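The Notice

Posted April 11, 2021
118 shares | 26 comments

I had never written a death notice before my uncle's, and I only got the job because I once won a bookmark for an essay on otters. That's how it works in my family. You do one thing with a pen when you're nine and they come for you thirty years later.

The Prevby Echo gave us 55 words for free. After that you paid by the line, and Auntie Bautista (she married in, and we've always called her by her surname, don't ask me why) wasn't having that. "He never paid by the line for anything," she said, and put the kettle on.

So I sat at her kitchen table with the back of a gas bill and wrote: Hoxha, Gorazd. Peacefully, at home. Well, it wasn't all that peaceful, he'd been shouting at the snooker, but you can't put that. Beloved husband of. Much loved uncle of. By then I'd used up half my words on people who were still alive, and he'd hardly had a look in.

Then my cousin Elico rang to say we had to mention the boat.

"What boat?" I said.

"The Hesasov. You know. He built it."

I did not know! I'd known the man all my life, he'd taught me to ride a bike and to swear at pigeons, and I had no idea there'd ever been a boat. Elico said it was before any of us, he and a friend put it together in a shed behind the dye works and sailed it exactly once. It got as far as the second bridge. They both walked home in their socks.

I went and asked Auntie Bautista and she turned the tap on hard, the way she does, and said yes, there had been a boat, and she'd been on the second bridge at the time with a bag of plums.

"Is that how you met?"

"I threw him one," she said. "He dropped it."

Well, I couldn't leave that out. I crossed out "peacefully" and I crossed out "after a short illness", and I had a go at the cousins too, who could jolly well be covered by "family". 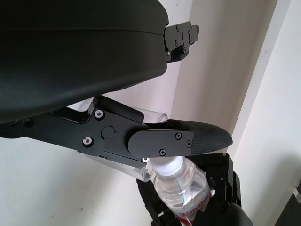
Elico thought the plums ought to go in before the boat, seeing as the plums were what came of it, and that if I was short of room I could lose the time of the service, as anyone who mattered would ring up and ask.

I kept the time of the service. But I moved the plums.

It went in on the Thursday page that isn't printed on a Thursday any more, between a retired dentist and an advert for stairlifts. They'd spelt Hesasov with 2 esses in the middle. I was livid -- I'd printed it in capitals for them -- but Auntie Bautista cut it out anyway and stuck it on the fridge under the magnet shaped like a crab.

At the funeral a very old man I'd never seen before came up the path in good shoes, shook my hand for much too long, and gave me a paper bag.

"I was steering," he said.

Plums, of course. In April! I've no idea where he got them. They were hard as conkers and we ate every one.

26 comments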